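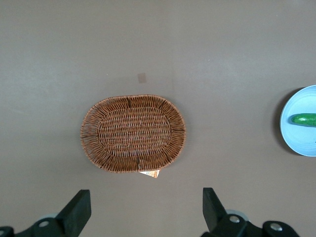 Oval wicker basket on the grey table.

Wednesday, October 1, 2025
By the Secretary, Kaltel Allotment Society

Minutes of the autumn meeting, held in the hall on Ninutora Lane

The Chair opened by thanking everyone for turning out on such a blustery evening, and said how very nice it was to see the newer plot holders along with so many old friends. The minutes of the last meeting were read and agreed, after a small correction to the spelling of "kohlrabi".

Water. The long-running matter of the top tap was gone over once more, at some length and with great good humour. Members agreed that 2 new water butts should be bought from Schumacher, to stand by the lower gate where the ground is level. The old hose will be kept for the time being, as several people are rather fond of it.

Harvest supper. Everybody agreed it had been a lovely evening, and the marrow soup was praised again (the recipe will go up on the noticeboard). Ticket sales came to £280, and after paying for the hall and the bread there was £40 left over, to be put towards seed potatoes.

Hedge. The Nilletti side has grown very tall and is shading two of the plots. It was felt best to leave cutting until January, when the birds have quite finished with the berries.

Any other business. A member asked whether bonfires might be allowed on Sunday mornings. Feelings were mixed, and the matter was held over to next time. Would whoever borrowed the long-handled loppers kindly return them to the shed?

The meeting closed with tea and a very good plum cake.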